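From: Nyokabi Athumani
To: cell-users list
Date: 7 Nov 2018
Subject: Re: [cell-users] left gripper not letting go

Hello all, and thank you for the many kind replies (including the two that came in while I was still typing the first message!). I promised a longer write-up, so get yourselves a cup of something.

Somebody at Grendell wrote:

> We saw something like this back in September on our own
> tongs task. The arm hangs a pair up, opens, backs away,
> and the tongs come along for the ride. We blamed the
> finger pads and swapped them, and it went quiet for a
> while. Did you look at the pads first, or is yours a
> software thing? And did anything get hurt?

Nothing and no one got hurt, I'm glad to say, though one of the hanging stands took a good shove and I said a word I don't usually say at work. We did look at the pads first, same as you, and they were fine. The task is the usual one for us at Rillalbridge: pick tongs up off the counter, hang them on the stands at the back, go again. The fault only ever showed up on the release.

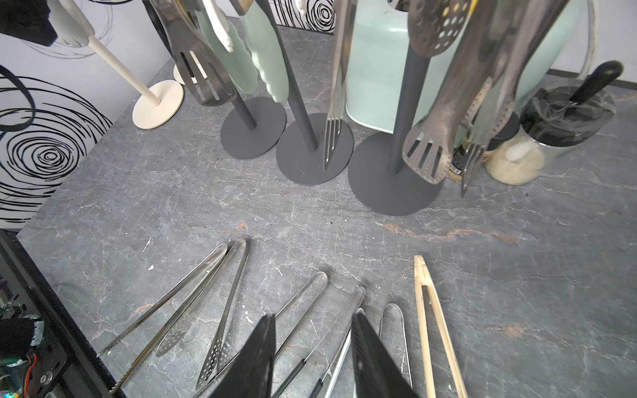
Tongs laid out in front of the stands, wrist view.

What happened is that the open command went out, the controller reported the gripper as open, and the fingers had moved only 2 mm. The arm believed the report and retreated with the tongs still held by one leg. On most tries the other leg simply sprang clear and the whole thing dropped, which we had been writing down as a bad grasp for far too long. I went back through the logs with Stestell's viewer (a lovely tool once you get used to it) and out of 1,962 releases there were 20 with the same short opening. They were all on the left arm, and all after the cell had been running for an hour or more.

That last part is what sent me looking at the cable. Where ours leaves the gripper it has to flex every time the wrist rolls, and I had added an extra tie during the last tidy-up because I thought it looked neater.
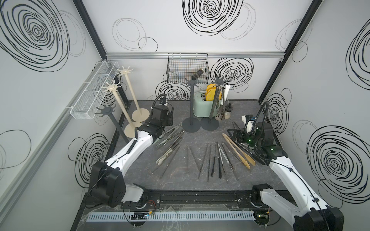 So off came my neat tie, and right under it the jacket was pinched and one of the signal wires was making contact only when it felt like it. When the wire dropped out, the controller kept the last good target and called the move finished - that is the piece I find worrying, much more than the wire. A broken wire should stop an arm. Ours carried on at full speed with its hand half shut.

We have fitted a new cable with a bigger loop and no tie near the wrist. I also wrote a small check that reads the finger position after every release and holds the arm if it hasn't opened far enough. It waits 60 ms before reading, and I may stretch that a little, as I'd sooner have a slow arm than a jumpy one. Mwakyusa, if your people are still on the old firmware, please do look at how it handles a lost signal before you run anything unattended.

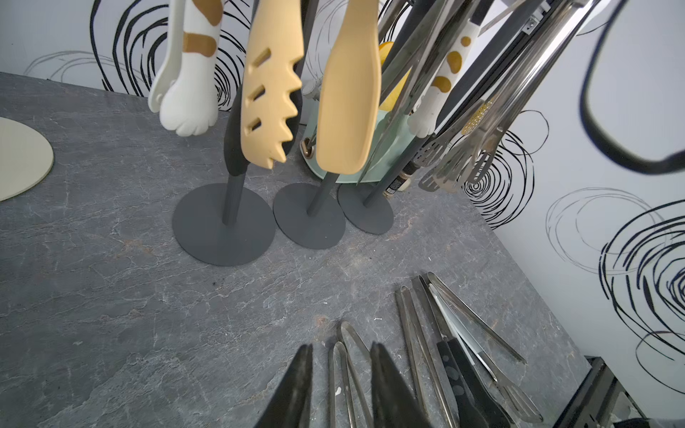
One more that came to me off list: is it safe to clear the fault from the desk and let the arm carry on?

Please walk over and look first. If the fingers still have hold of something hooked on a stand, clearing the fault starts the retreat again and pulls the stand over. Press the stop, open the fingers by hand, take the tongs out, and only then clear it.

I'll post the check script once I've taken my rude comments out of it. If anyone wants the old cable to look at, I've kept it in my drawer and would happily put it in the mail.

Warmly,
Nyokabi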